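Minutes, Birnlow phone case sort, 24/02/2021
Present: E. Amato, Omolara Olatunji (notes)

- Last minutes ok.
- Clear case vs matte black. Omolara wants clear on the Drundum order, Ettore not sure, scratches.
- Plastic boxes stay with the cases, dont bin them.
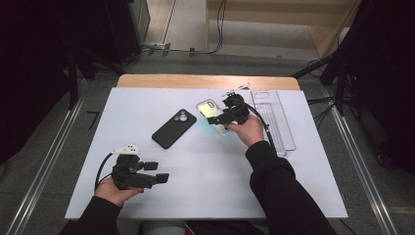

*Table w/ both phones, case box at right*

- Order 3204: short 2 clear cases. Ettore to ring Ruggiero.
- White top: keep it clear of tape and labels. Agreed.

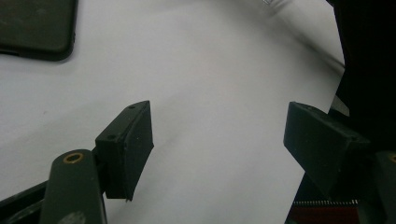

_Last changed: 24 Feb, O.O._

- Budget 40 for new boxes, agreed.
- Shelf labels, carried over agian.
- Next mtg when Ruggiero answers.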